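Panen Yellow Tray Shelving, 32-inch bay

Sold by Dendotholm Storage Supply

The maker calls this a shelving system for people who hate shelving. We sell shelving, so we took that with some salt and put a bay together on our own floor before listing it. Most of what follows is what we found, including the parts Panen leaves out of its brochure.

What you get

A perforated navy rail, black uprights, and deep yellow trays that hang from brackets. The brackets are yellow too. You move a tray by unhooking it and choosing another row of holes, which the brochure describes as "tool-free." Getting the tray off is tool-free. Getting a full one back on is a two-person job, and we'd empty it first whatever the leaflet says.

The trays

Each tray has a flat bottom and a raised front lip. The lip stops things from sliding out and also makes it harder to slide things in, so tall items need lifting over. Black bins and holders stand up well at the back and are easy to pick out against the yellow. Small loose stuff gets lost in the shade of the tray overhead. If you plan to keep screws in these, buy a divider set or a different product.

The color is loud. Photos on other sites make it look like butter. It's closer to a school bus, and there is no second color to choose.

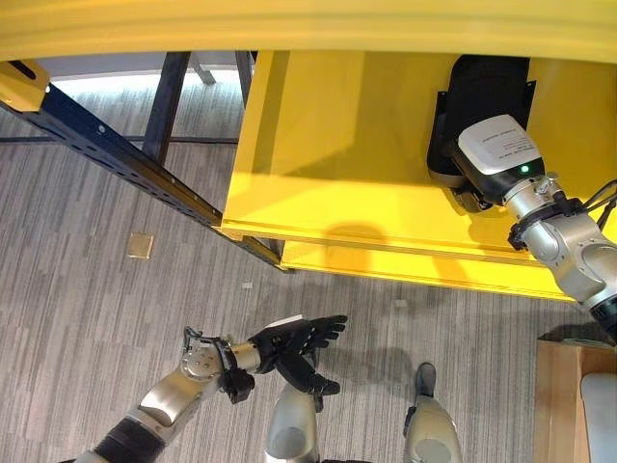

Load rating

Panen quotes 1000 pounds for a full bay, spread evenly, on a hard level floor. We have no way to test that and neither do you. Many of our customers have carpet, and carpet gives. Check the uprights with a level after the first week and treat the number as a ceiling you stay well away from.

Compared with Kadlec

The Kadlec bay costs less and comes in gray. Its shelves are bolted, so changing the height takes a wrench and some patience. If you set your shelves once and leave them alone, buy the Kadlec. The Panen only earns its price if you rearrange often.

Ordering

Bays ship flat in two cartons. Extra trays are sold singly, brackets in bags of 20. Orders placed in December leave the warehouse in January. Returns are accepted on unassembled bays in the original cartons, and return freight is yours to pay.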